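Progress note, Grulora drawing kit + app. 29 January 2023. For Gemma Clegg, from Ragnheiður Snorradóttir.

Gemma, short version first: app is in decent shape, stylus is late, the family testing went better than I feared. Money is fine till the end of the phase. Details under.

## Where the app is

Three activities done and playable start to finish: Letter Trail, Color the Harbor, and the bedtime story one that still needs a name. Letter Trail is the strongest. Kids get it without the voice prompts, so we cut half of them. Color the Harbor crashes on older tablets when you undo more than a few times in a row. Known bug, fix is written, not merged yet.

Ink effects: glitter, chalk and "melted crayon" are in. Rainbow ink is out for now, it lagged badly on cheap tablets and that's what most of our families own.

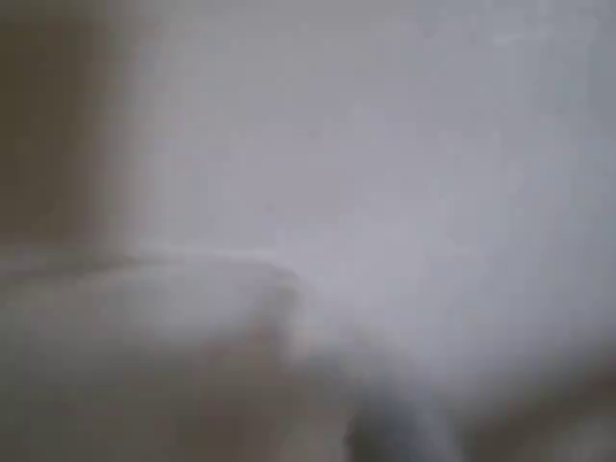 *Grulora progress, January*

## Stylus

This is the late part. Proltix sent the second batch of tips and they are better, but still squeak on glass. Parents mentioned the squeak before anything else. Asked Proltix for a softer compound, they say yes, and the price goes up a little per unit. I have the quote, will forward tonite.

Barrel is settled. Fat version won, the thin one rolls off everything. Cap is still too easy to pull off and I don't want to go to the safety lab with it like that. So lab booking moves back. I would rather tell you now than in the next report.

Pairing: gone. We dropped Bluetooth completly, the stylus is passive now. Saves a battery door, a charging cable and a page of instructions. Downside is no button, so the color-swap trick moves to the screen. Left-handed kids kept hitting it with the palm. Moving it to the top.

## Family testing

154 households signed up, 2 dropped out (one moved, one tablet went in the bath). Kassab ran the sign-ups and the reminder emails and did a tidy job of it.

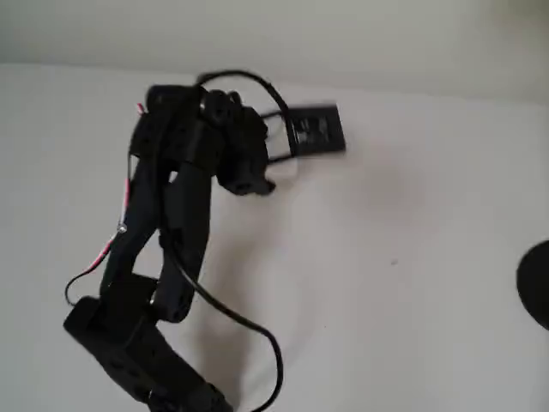 Most-used activity by a long way was Letter Trail, then coloring. Story mode got opened once and left. I think it starts too slowly: title card, song, narrator, and only then something to draw. Plan is to let them draw on the title card straight off.

Sessions are shorter than the pitch deck said. Fine by me, parents liked that it ends. But we should stop writing "hours of play" on things.

348 feedback forms back. Some 300 read and tagged so far, rest next week. Main complaints:

- squeaky tip (see above)
- can't print from the app
- music can't be turned off without leaving the activity
- saved drawings hard to find again

Music toggle is done already. Printing is bigger, needs the Cliltent people since the gallery is their code, and their calendar is full for a bit. 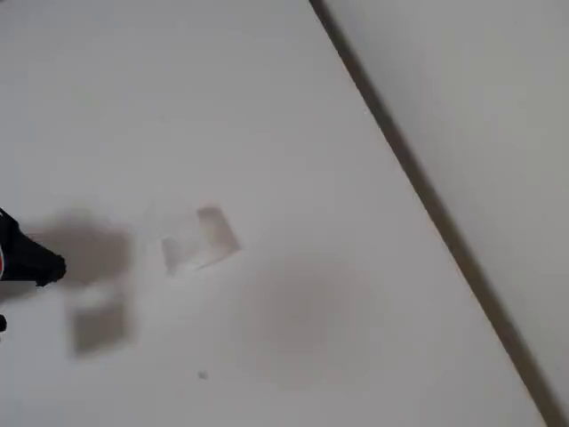

Gemma Clegg: On printing, please don't wait for Cliltent. Could you do a plain "save to photos" button for now and let parents print from there? That would cover most of it for me. Also want the cap question answered before any money goes to packaging.

Yes to save to photos, adding it to the next build. Cap: two new samples ordered, packaging on hold until we've picked one.

## Next

1. Merge the undo fix, new build to families
2. Softer tips from Proltix, squeak test on real tablets
3. Story mode, faster start
4. Finish tagging the forms
5. Rebook the lab

September launch still holds if the cap gets sorted by spring. If it doesn't, we could put the app out by itself with finger drawing and let the kit follow. Need a yes or no from you on that before I talk to the shops.

Budget sheet is in the shared folder, tab 2 is the current one, ignore tab 1.

Ragnheiður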